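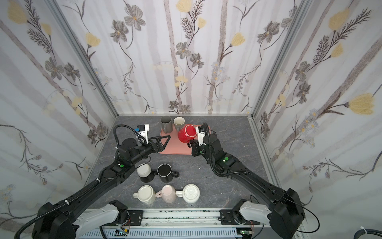 Kanstead Rebound Net for Soccer
Sold by Grimwood Training Equipment

Home / Soccer / Training aids / Rebounders

In stock
Sizes: Club, Garden
Net color: white, orange
Delivery: in one carton, two cartons for the Club size

The Kanstead is a rebound net for passing, first touch and goalkeeper work. You kick the ball into the net and the net gives it back to you. It is a simple product, and there are many on the market, so on this page we try to tell you how ours is made, what it does well, and for which players we would recommend something else.

Who it is for

We designed the Kanstead for players who train alone or in a small group. A player of eight or nine years can use it with a light ball, and the Club size is strong enough for adults who shoot with full power from the edge of the penalty area. Many of our customers are youth coaches who need one more station for their training, so that the children do not stand in a line and wait.

If you only want a target for shooting practice, please look at our target sheets. They are cheaper and you can hang them in a goal that you already have.

The frame

The frame is made of round steel tube with a diameter of 30 mm. The first version had thinner tube, and it was lighter to carry, but after one season the upper bar was bent on several of the nets that came back to us. The present tube is heavier and we had no bent bar since the change.

All parts are powder coated, inside the tube ends also. The parts go together with push buttons, and you need no tool. The first time you should plan a little more time and put all parts on the grass before you begin, as the left and the right side are not the same. A sticker with an L or an R is on each one.

The angle of the net can be set in five positions. In the steepest position the ball comes back low and fast along the ground. In the flattest position the ball goes up, and you can practice headers, volleys or catching. To change the angle, pull out the two pins at the back, move the support leg and put the pins in again. Please always use the same hole on both sides.

The net

The net is knotless and has small meshes of 40 mm. It is fixed to the frame with elastic loops, and the loops are the part which makes the rebound. With a new net the rebound is quite hard. After some weeks of use it becomes softer, and then it stays the same for a long time.

A spare set of loops is in every carton. When a loop is broken, change it soon – the loops next to it have to carry more and will break also. Single loops can be ordered from the spare parts page, and the net can be ordered without the frame.

How it was tested

Our colleague Pirmin Haslinger makes the endurance tests for all training aids that we sell. For the Kanstead he used a ball machine and gave the net 400 shots per day, first in the middle and later into the corners. The corners are more interesting, because there the frame must take the twist. He also left one net outside from September until spring, without a cover. The white net became a little gray and the pins were stiff, but the rebound was still good. We now put a small tube of grease in the carton for the pins.

The Nakajima youth academy trained with two pieces of the Club size for a full season before we began to sell it. The coach Yuzuki Hoshino wrote to us after this season: "We use it mostly for the first touch. I like that the children can set the angle by themselves when I help with the pins. For the smallest ones the hard rebound in the beginning was too much, so we let them stand farther away." After her letter we changed the recommended distances in the manual.

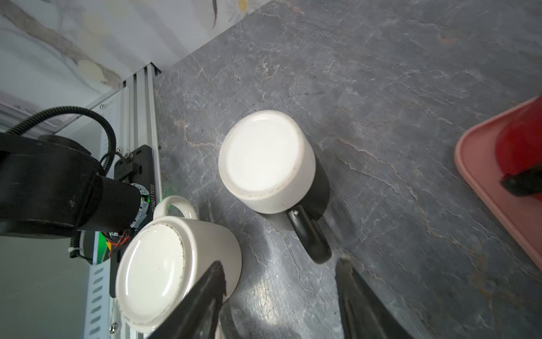

Upturned mugs on the countertop.

Setting up on different grounds

On grass: Put the four ground pegs through the eyes at the feet and push them in fully, at an angle away from the net. On dry ground you may need a rubber hammer.

On artificial turf: Do not use the pegs. They make holes in the layer under the turf, and most clubs do not allow it. Use the weight bags (sold separately), one on each rear foot and one in the middle of the rear bar.

In a gym: Use the weight bags and the rubber feet. The rubber feet are included with the Club size only. For the Garden size please order them with the net if you want to use it inside.

The weight bags come empty. You can fill them with sand or with fine gravel. Please close the inner bag with the clip and after this the outer zipper.

Exercises to begin with

One-touch passing. Set the net in the steepest position. Pass with the inside of the foot and return the ball directly, first only with the right, then only with the left, then in change. When you lose the rhythm, come one step nearer and play softer.

Open body. Stand sideways to the net, pass, and take the ball with the back foot in the direction of a cone behind you. This is a good exercise for midfield players, and it becomes more difficult when another player calls the side at the last moment.

Goalkeeper, low balls. A coach or a friend stands behind the goalkeeper and shoots past them into the net. The goalkeeper does not see the shot and has to react only to the rebound. Begin slowly.

Headers. Use the flattest position and throw the ball by hand. For children we advise a foam ball, and please follow the rules of your own federation about heading for young players.

Two players, one net. Both players stand beside each other and play by turns, so each player must run to the place where the ball of the other comes. It is tiring. Short rounds with a rest between them are better than one long round.

Garden or Club?

The Garden size is lower and lighter, and one adult can carry it in the bag. It is good for children and for passing at every age. It is not made for hard shots by adults, and damage on the upper bar from such shots is not covered by the guarantee.

The Club size has the second support leg, the rubber feet and a stronger rear bar. It needs two persons for carrying. If the net shall stand outside in a club where different teams use it, take this one.

What is in the carton

Frame parts with stickers
Net, already with elastic loops
Spare loops
Four ground pegs
Tube of grease for the pins
Carrying bag
Rubber feet (Club size only)
Manual with drawings

Not included: ball, weight bags, winter cover.

Care and storage

Let the net dry before it goes into the bag. Wash off mud with clean water and a soft brush, and do not use a pressure washer, as it can open the coating at the button holes. In winter it is best to keep the net in a dry room with the loops taken off the upper bar. So they are not under tension and will last longer.

Mice like the elastic loops. If you keep the net in a shed, hang the bag up.

Guarantee

The frame has a guarantee of three years, the net one year. The elastic loops are a wearing part and have none. For a claim we need the number from the sticker on the rear bar and two photos of the damage. You do not have to send back the full frame, we will tell you which part we want to see.

Orders from clubs and schools

Clubs and schools can pay by invoice. For orders above 700 dollars the delivery is free, and weight bags and spare nets count for this sum also. If you wish to have your club colors on the upper pad, ask us before you order. The pads are sewn for us at Trevoswood and need a few weeks more.

Matching products

Trevoswood upper pad, plain or in club colors
Weight bag, single or set of three
Winter cover, Garden or Club
Spare net, white or orange
Elastic loops, bag

Page last changed: 03/06/2024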